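Home Browse Issues Authors Submit

4. Setting and Data

4.1 The switch to outside cleaning contracts

Drernedwood is a wonderful place to study school contracting, and we count ourselves lucky to have worked there. Before the switch, every school in the district hired its own cleaning staff. The district then moved its buildings to two outside firms, Skuncombe and Pirnus, in stages, so that for a good stretch old and new arrangements ran side by side in schools of similar size and age. Few districts offer such a clean comparison!

Our main source is the set of monthly work logs that principals sign before an invoice is paid. We coded 288 of them by hand. Each log lists the rooms serviced, the hours billed, the linens sent out from nurse's offices and gyms, and any complaint left open at the end of the month. We also mailed a survey to some 800 teachers and office staff, asking how long a request usually waited and whom they would call first. The written comments were a delight to read, and several of them changed how we coded complaints.
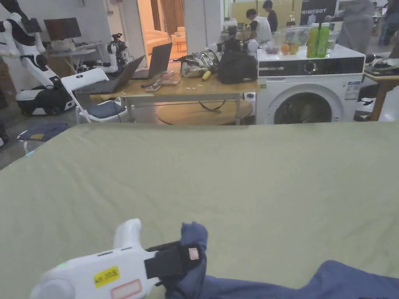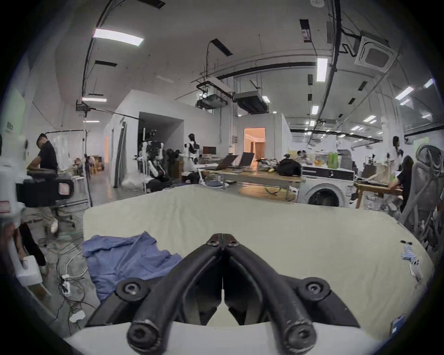

Figure 2. Cloth items on a covered surface (first panel) and on a mattress (second panel).

4.2 Measuring response time

A request counts as closed when the school signs for it, even if the firm reported it done earlier. The gap between those dates is interesting in its own right. At Campbell, the largest school in the sample, requests made on a Monday stayed open longer under both firms, and we had not expected that at all. We cap waits at 60 days, which affects very few requests, and we drop January, when most buildings were closed for part of the month.

Contract terms enter the model as a single score built from the penalty clauses and the notice period. We tried splitting the score in two and got much the same estimates (see Appendix B).

Related articles
Who signs the invoice? Principals and vendor oversight
Staff turnover after school food service contracts
Penalty clauses in district busing agreements
Bidding rules and small firms in public education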